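Checking a simulated run before you file it

Written by Raquel Godinho for the Firkitz group. Open the run and look at the first wrist view. The fingers should be apart with nothing between them.

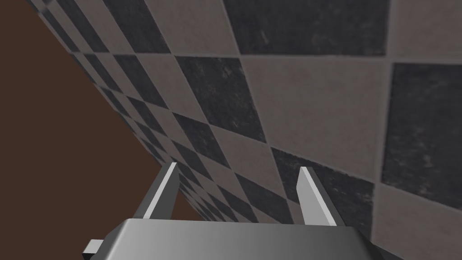

Next, write the scene name and seed in the log. Runs are capped at 3000 steps, so mark any that reach the cap as timed out, even if the arm was nearly there. Then go through the body view and note any contact with walls or doors.
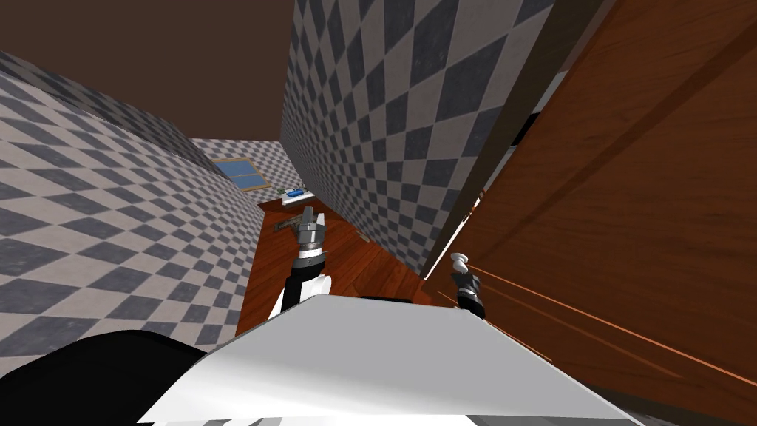

Do I have to log a light touch?
Log every touch, however light. Tiago Nogueira sorts them by force later.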